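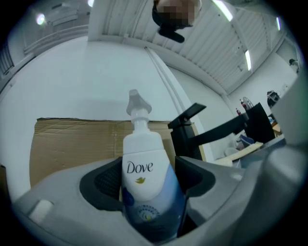

Dove pump bottle between the finger pads, cardboard box and black faucet behind.

Pad slip at the sink station

Jiveo spent part of November recording bathroom tasks with hand-held grippers at the Masanja site. Picking up a bottle and putting it down again ought to be the easy part of the list. It gave us more trouble than anything else. Over 28 takes, the right gripper lost its hold in 12, always on bottles with smooth sides. The left gripper dropped none.

Halima Muli took both tools apart the same evening. A screw behind one of the right finger pads had backed out, so the pad tilted a little whenever the trigger was squeezed. The grip looked fine until the bottle was lifted, and then it turned and slid out. One full bottle landed on the floor and split, and work stopped until the floor was mopped.

The Piltetti log had flagged the right gripper for uneven closing at take 7. The warning went to a screen that faced the wall. Jeptoo Mosoti has since added a beep, and the screen has been moved.

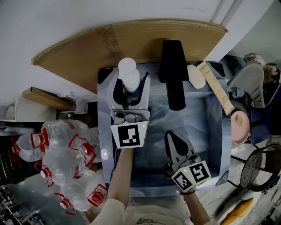

Both grippers over the basin, the left one on a white bottle with a dark blue label, the right one with its jaw open.

The screw now gets thread locker and a check before each session. The pads were replaced with a new pair from Bumov. Takes with a drop in them are kept in a separate folder and marked as failed. Anyone using the older right-hand tool should check the same screw before lifting anything heavy.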